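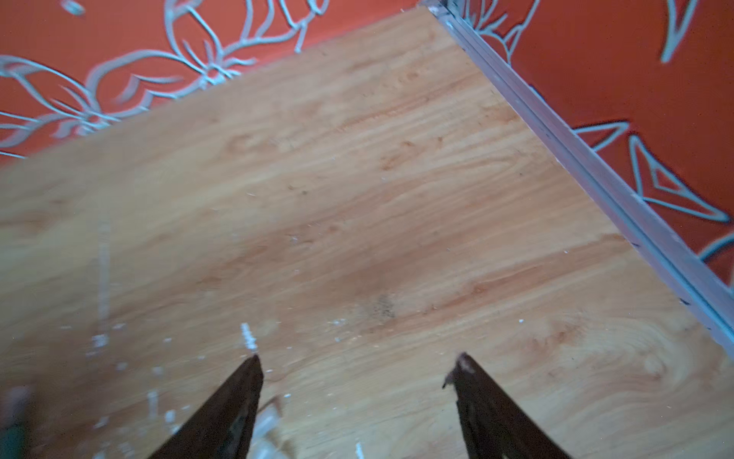
*Fig. 7. Gripper open over the work board, with crumbs still on the surface.*

## 4. Setting the jaws and the marker grip

Before you start, put the arm in HOLD and wait until the status light is steady.

1. Remove loose pieces from the board with a soft brush. Do not blow them with air, they go into the joints.
2. Open the jaws fully with the command `jaw 2000`.
3. Look at both finger tips. If a tip is chipped or rough, smooth it with fine sandpaper, or ask Zlata Stelmakh for the spare pair.
4. Send `jaw 192`. The tips must come near to each other but must not touch.

> **Caution:** Keep your fingers away from the jaws during step 4. The motor does not feel a hand.

5. Hold the marker by the barrel with the nib up, then send `grip 16`. Increase by one if the marker slides.

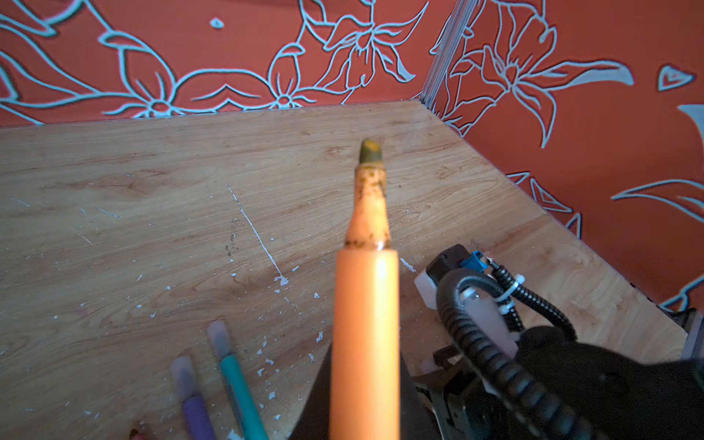
Kemoddale Shared Workshop, Robotics Group

The orange marker is our test marker, because its nib is already worn. Do not test with a new one.

6. Check that the finger presses on the barrel, not on the narrow part near the nib.
7. Check that the cables at the gripper have enough slack when the wrist turns. Turn it slowly by hand, with the power off.

**Note:** If the controller shows position 1,901 with the jaws fully open, repeat the section from step 2. Write the new value in the Prinis log and sign it.

Questions about this section: Uliana Vasylenko, evenings after 6.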